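Gripper keeps picking up the tablecloth along with the cloth – any ideas?

Posted by foldingfan41 in Robot Arms and Grippers

Hello all! I've got a pair of arms learning to handle cloth on a table and I'm having a brilliant time with it, but there's one fault I can't shake. When a gripper goes in for the edge of the top cloth, it often grabs the tablecloth as well. Then the arm lifts, everything slides, and after a second or two the joint trips out on overload. It did this on 12 tries out of 41 – far too many! I've swapped the finger pads and slowed the approach, with no change.

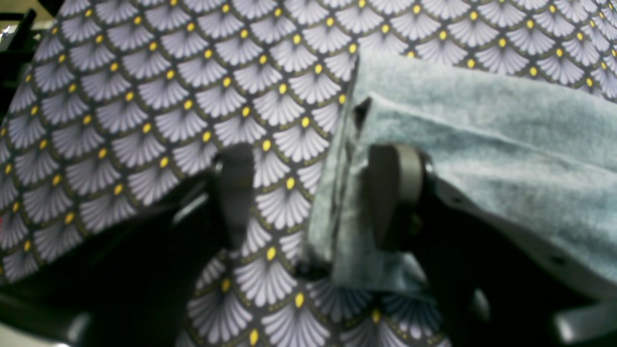
Wrist view: both fabrics at the fingers.

Is this a force problem or a height problem? And is it safe to keep running it while I find out?

JaltellTinkerer

Lovely project! My money is on height. A soft cloth over another soft cloth gives you almost nothing to feel the bottom with, so the fingers sink in before they close. Raise your closing height by 2 mm and try again. If it starts missing the cloth altogether, come back down a little at a time. Also, pull the tablecloth tight and clamp it on all 4 sides. Ours went from hopeless to very good in an afternoon just from that!

Brakham_Bench

buy a suction gripper, sorted

Liao Workshop

Suction on fleecy cloth will leak like mad, I'd stay with fingers. I agree about the height, but please look at the safety side first. An overload trip is your last line of defence, so don't let it become the normal way a run ends. Set a lower current limit on the lift, stop both arms together if either one trips, and keep your hands out until the power is off. Check your cables after every trip too – loops near the wrist love to catch when an arm stops short.
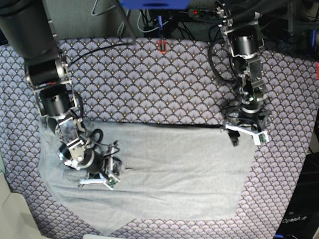 Rurkwood, 22 Feb 2022

Update from foldingfan41: clamps ordered, current limit lowered and both arms now stop together. I'm starting on the height tonight and I can't wait to see how it does. Thank you!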